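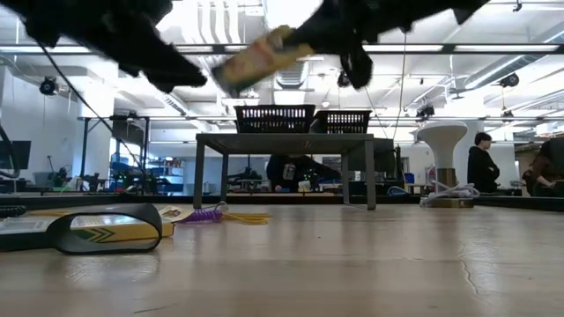
Posted by grorthorpe_desk, January 9, 2021, in Small Spaces and Sorting

Subject: Small things on a shared table -- one basket or many boxes?

Hello to all. I have read this forum for a long time, but I write for the first time, so please excuse my English.

We are a shared workroom in Silbridge. There is a nice pale wooden table which everybody likes, and so everybody leaves small things on it. Coiled cords, loops, straps, bundles of strands, little boxes, paper cards. None of it is large and none of it is expensive, but when I want to put down a sheet of paper I must first push everything to one side.

Behind it we have a gray metal table with two black mesh baskets, one of them a bit larger. My plan is that all small things go in these baskets in the evening. My colleague wants to buy a cabinet with 200 little drawers from Vasstead. I think this is too much. What do you do in your place?

Reply from hakim_and_sons

Welcome! Your English is fine.

I vote against the mesh baskets for anything thin. Straps and elastic loops go through the holes and catch, and then you pull one and five come with it. We had the same in the Hakim shop for years. Solid boxes with a lid, shallow, two hands wide. Write on the lid with a marker.

Reply from purlwise

I disagree with hakim_and_sons about lids. A lid is one more movement and people who are in a hurry will put the thing on top of the lid. You then have a closed box with a pile on it. Baskets are good because they forgive you. Put a piece of felt or card in the bottom and nothing goes through.

The drawers I would not buy before you have sorted once. You may find that you own four kinds of thing.

Reply from grorthorpe_desk

Thank you both. The felt is a good idea, I did not think of it.

Today I tried to sort by shape, as somebody advised in an older thread. I began with everything that is round with a hole in it. 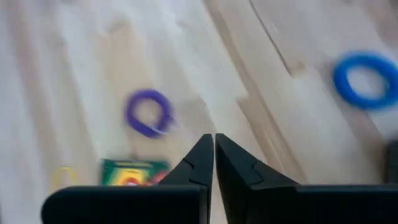

It went well for the thick rings, because a purple one and a blue one are clearly the same family, even if the size is different. They can hang on a hook and need no box at all. With the thin loops I was less sure. A thin loop is also round with a hole, but if I hang it with the thick ones it disappears behind them. And the small colorful packages have no family. They are too small for the shelf, and in the basket they sink to the bottom.

So shape works for half of the things, I would say. For the rest I am where I was.

Reply from tidy_by_july

Sort by who uses it, never by shape. I moved over 1,038 pieces out of a school craft room last July and shape was my first mistake. All the yellow and purple stretchy things in one tub looked very pretty. Then the children wanted bracelets, and the elastic they needed was in the tub for "long".

Reply from purlwise

A craft room has classes, though. Here it is a workroom with adults who come and go. "Who uses it" will be everybody, for every object.

Reply from tidy_by_july

Fair. Then sort by how often. Daily things stay on the table in one tray, and the other things go to the metal table.

Reply from hakim_and_sons

A tray I can accept :) With an edge, please, so that the cords stay in. Coil them and put a twist tie around before they go in.

Reply from grorthorpe_desk

I like the tray. I have measured and there is place for one on the left end of the wooden table, where the things collect in any case. The thick rings go on hooks, the thin loops in a small jar, the packages in the smaller basket with felt. I will ask my colleague to wait with the drawers -- he has already the catalog open, so I must be quick.

One more question, does anybody know if felt with glue on the back holds on plastic mesh, or is it better to sew it?

Reply from purlwise

Sew it. Four stitches, one in each corner.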